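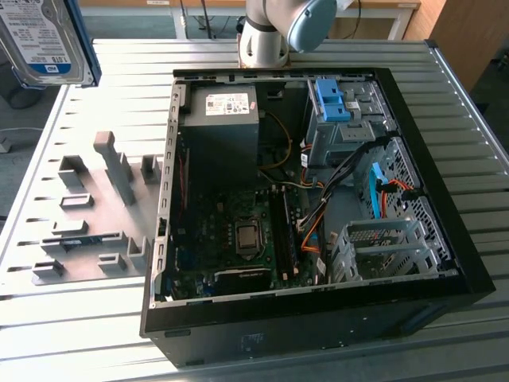 Last edited in March by Fendstead Help moderators

Old desktop, one hard drive, new apartment. Do I pull the drive before the movers come?

Posted by Korkor Eshun

I'm moving 1465 miles in two weeks and the movers want everything boxed by 7 a.m. My desktop is a black tower from the era when people still burned CDs. It has a 1 TB spinning drive in it with all my photos, my taxes and a novel I will never finish. The moving company says electronics are covered up to $200 per item, which wouldn't replace the novel, or maybe it would.

Should I take the drive out and carry it with me, or leave it screwed in where it lives? I no longer have the original box. My mother threw it out and has not expressed regret.

Fiifi Agbeko

Take it out. Before that, copy everything to something else. A drive in your purse is still one drive, and purses get left in diners.

Shut down, unplug, hold the power button for a few seconds, then lay the case on its side and take off the side panel. Two cables go to the drive, one for power and one for data. Pull them by the plugs. Most drives are held by four screws or a plastic tray that slides out. Put the screws in an envelope and write SCREWS on it, or you'll find them in a coat pocket next winter.

Wrap the drive in an anti-static bag and then something soft. Socks are fine outside the bag. If you have a big graphics card, take that out too. It's the heaviest thing hanging off the board and 12 hours of highway won't do it any favors.

Dede Nyarko

I left mine in and it was fine.

Etornam Quartey

Dede got lucky, or had a nicer truck. I've moved the same tower from Laryea to Bredalska and back, and the drive rode up front with me both ways. The case went in a plain carton with a couch cushion on each side – the cushions had to go anyway.

One more thing: write down your Windows login before you pack. I spent my first evening in the new place locked out of my own machine, eating crackers.

Comments are closed on this page.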